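# About Mersha

Hi, I'm Kedir, and I run Mersha, a little coffee roastery and school on the ground floor of an old feed store in Josthorpe.

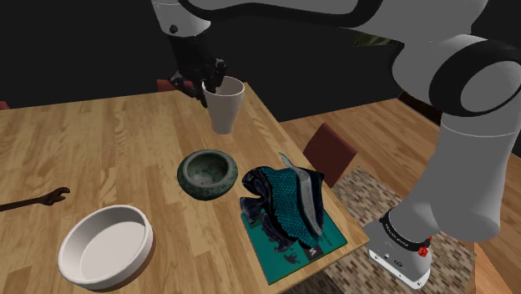 I learned coffee from my aunt, who roasted it in a flat pan over charcoal and wouldn't let me near it until I was 15. By then I'd smelled it so many times that I knew when to pull the beans just by standing in the doorway (she never admitted I was right). When I moved here I worked nights at a bakery and roasted on the back porch, and people at work started asking for bags. That's pretty much the whole business plan. We pour every tasting into a plain off-white cup, tall and a bit wider at the rim, because I like a cup with nothing printed on it to tell you what you should be tasting. You get your nose in and you make up your own mind!

We roast two coffees all year. Hundach is the darker one – it's what I drink at six in the morning with too much sugar. Clornolik is lighter and kind of lemony, and it's the one that gets people arguing at the counter. Everything else comes and goes. If you loved something last spring and can't find it on the shelf, ask, as there may be a bag in the back with my name on it that I can be talked out of.

The school part started with Henok Negash. He came in to buy a grinder, stayed all afternoon, and ended up teaching the first brewing class the next month with a borrowed kettle and six folding chairs. He still teaches it. Lucero Tamayo runs the roasting course and she is much more patient than me, so if you're nervous about burning things, go to hers. Jhun Dalisay fixes our machines and will fix yours too if you carry it in. Please empty the water tank first, we've had some wet floors.

Classes are small and they're for regular people. You don't need to know any fancy words. We've had retired bus drivers, a whole softball team, and a father and daughter who still can't agree on how long to steep. Bring a notebook if you like notebooks. Kids are welcome at the brewing class, and we make them hot chocolate.

In October 2022 we moved the roaster into the big room at the back, so you can finally watch it run while you wait for your order. It's loud and it smells great. The parking lot is on the side by the hardware store, and the door sticks, so give it a good push.

Come by and say hi. We're at 1241 Mill Street, and there's usually a pot on.

– Kedir Ambaye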